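The Larnel 300 arrived in a box large enough to sleep in, most of which was brown paper. I unpacked it on the kitchen floor, found the dehumidifier at the bottom like the last biscuit in the tin, and stood it in the hall to get used to us.

I should explain the house. It is a stone end-of-terrace with a cellar, a north wall that faces a bank of wet earth, and windows put in by a man who believed in keeping air where it was. Every winter a grey bloom comes up behind the wardrobe in the back bedroom. Every spring I wash it off, repaint, and tell visitors the problem has been dealt with. By November it's back, looking rested.

So, a dehumidifier. I'd owned one before, a secondhand Halliday that made a noise like a bus waiting to turn right and died during a power cut, possibly out of spite. The Larnel was bought new and at full price, and I've now lived with it through a winter, a spring and the first half of a damp summer.

## What it's like to live with

It's white, with rounded corners and a handle that folds down flush with the top. The castors are good on floorboards and hopeless on carpet, where it has to be walked along like a reluctant aunt. The lead is long enough to reach most sockets in a normal room and too short for every socket in mine.

There are 4 buttons. One turns it on. One sets the humidity you'd like, one sets the timer, and the last has a picture of a shirt on it. The display shows the current humidity of the room in blue figures bright enough to read a paperback by. You can't dim it. I've put a square of masking tape over mine, and now the bedroom has the restful glow of a masked-over petrol station.

The tank lifts out from the front and has a lid, which the Halliday's didn't, and anyone who has carried an open tank of water down a narrow staircase in socks will know what that's worth. The spout pours in a clean line if you tip it slowly. Tip it fast and you get both feet.

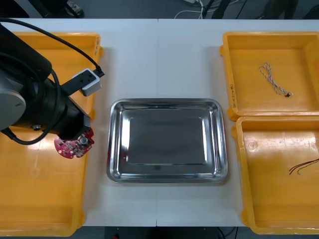
**Can you leave it running all night in a bedroom?**

You can, provided you use the low fan setting and put it on the far side of the room from your head. On high it's too loud for sleep, and the compressor gives a small thud when it cuts in that takes a week or so to stop noticing. Light sleepers should run it in the evening with the door shut and wheel it out at bedtime.

## The laundry button

The shirt button is the reason most people buy this model, so I gave it a fair go. The idea is that you shut the machine in a small room with a rack of wet clothes and it blows warm, dry air at them until they give in.

It does this well. Shirts and pillowcases hung in the box room after tea were ready to put away by breakfast. Towels took longer but came out softer than they do off a radiator, where they set like toast. Jeans remained damp at the waistband, but jeans would remain damp at the waistband in the Sahara.

The trick is to leave gaps. I began by draping everything over the rack two layers deep, in the manner of someone hiding a body, and the middle stayed wet for a day. Spread out, with the louvre set to swing, the same load dried overnight. The room also gets noticeably warm, so I've started doing my ironing in there and calling it a holiday.

## What it costs

My neighbour Keir Lennox, who lent me his plug-in meter and has asked for it back several times, is the sort of man who likes a number. Here's one for him. When I checked the machine's own hour counter this morning, which you get to by holding down the timer and the fan together and looking hopeful, it said 3,672. That's a great deal of running for something I meant to use "when it's bad".

I can't give you a proper cost per night, as the meter went back in the end and our tariff has changed since. The bill did go up over the winter. It went up by less than I'd feared and by more than I mentioned at home. Against that, we used the tumble dryer so little that it has become a shelf. 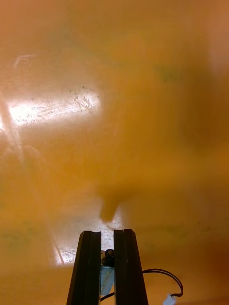 The filter is the other running cost, or would be if you had to replace it. It's a mesh panel at the back that slides out sideways and wants hoovering every fortnight. Ours fills up with what I assume is mostly the dog. There's a warning light for it, though the light goes by hours run and has no idea how filthy the thing is, so it nags you over a clean filter and says nothing at all during moulting season.

## Things I'd change

The humidistat is optimistic. With a cheap Nalley dial gauge on the shelf beside it, the Larnel would announce that the room had reached its target and go quiet while the Nalley still pointed at 70. Either of them could be wrong. I set the machine a notch lower than I want and they both seem happy.

The drain hose isn't in the box. You can empty the tank by hand, or you can run it straight to a sink or a floor drain, but for that you need a hose with a particular fitting, sold separately. I ordered one from Ukport, where it was cheaper than from the maker, and it arrived coiled so tightly that it spent its first week trying to climb back into its bag. A night in the airing cupboard with a brick on it sorted that out.

The full-tank alarm beeps. It beeps ten times, pauses long enough for you to think it has made its point, and beeps ten more. There's no way to turn it off that I've found in the manual, which was translated by someone in a hurry. ("Do not be drinking of the bucket" is on page two.)

And the back bedroom? I pulled the wardrobe out last weekend. There was one patch of grey low down in the corner, the size of a saucer, and the rest of the wall was clean. I've bought the paint anyway. It's on the tumble dryer.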